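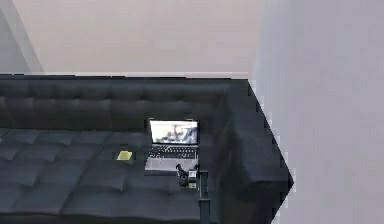

November, bench 2, upholstery cleaning trials, continued from previous notebook.

Purpose of this set: find out why the Jondumthorpe fabric keeps a tide mark after spot cleaning when the Seixas fabric does not. Both are sold as the same dark gray polyester and both carry the same care code. Swatches cut from the bolt ends, washed edges discarded, conditioned overnight on the rack by the north wall.

Stock solution is Flita neutral detergent, 2 mL in 400 mL deionized water. Same bottle as last month. Checked pH before starting, no drift. Rinse water is deionized throughout. The tap water runs were dropped after the first entry in the old book because the hardness ring hides everything else.

Method as run:
Swatch pinned flat over blotter, face up. Soil applied by dropper at center (weak black tea, filtered, room temperature). Left 90 minutes under the hood with the fan off. Detergent applied with a damp cotton pad, outside edge working in. Blot, rinse, blot. Dry flat, fan on low, no heat. Read under the daylight lamp from the side, then from straight above.

Results, Seixas: no visible ring on any swatch from either angle. Slight flattening of the nap where the pad turned, gone after brushing.

Results, Jondumthorpe: ring on every swatch. Pale, narrow, sits outside the original tea spot and follows the wet front. Not visible from straight above on the first read, plain from the side. After the second rinse it moved outward and got fainter but did not go away.

So the ring is not tea. Ran a blank with water only, no soil and no detergent, and got the same pale line on the Jondumthorpe swatch. Something already in the cloth is being carried to the edge and left there. Finish or softener residue would be my guess. Weighed a swatch before and after soaking in clean rinse water: lost 245 mg on drying to constant weight. The Seixas swatch, same area, same soak, was within the scatter of the balance.

Evaporated part of the soak water in a glass dish. Leaves a waxy film, off-white, smears under a gloved finger, does not redissolve in cold water. Goes back in with warm water and a drop of Flita. Kept the dish, covered, labeled, second shelf.

Seams are a separate problem. On the made-up test pad (Jondumthorpe face, foam, muslin back, stitched in squares) the rinse water collects in the stitch lines and the ring forms along the crease, where the blotter does not reach. Pressing a folded cloth edge into the seam picks up more than the flat blotter but leaves lint. Wet vacuum nozzle is better. Narrow nozzle only, the wide one bridges across the seam and pulls air. Two passes along the crease, then one across.

Foam under the pad was still damp the next morning although the face read dry. Moisture meter pins through the face cloth confirm it. Drying times in the draft procedure were taken from flat swatches and should not be used for padded work. Mark that page.

Tried the Nadis spotting fluid on one pad at the dilution on the label. Ring removed, but the treated area reads a shade darker than the surrounding cloth and the edge is soft and wide. Could be residue, could be the finish stripped off. Cannot tell them apart by eye. Repeat with a full rinse after, and a second pad treated over its whole face for comparison.

Housekeeping: blotter paper is down to the last pack. Balance drifts when the hood fan is on, so weigh with it off. The daylight lamp needs ten minutes to settle; early readings on the first Seixas swatch were taken cold and have been struck out and redone.

Next:
Pre-rinse a full Jondumthorpe panel before any soil goes on, warm water with Flita, then repeat the tea spot.
Same on the padded version, narrow nozzle.
Ask the mill which finish is on the cloth, with the bolt number.
Foam drying curve, meter reading every hour, fan low.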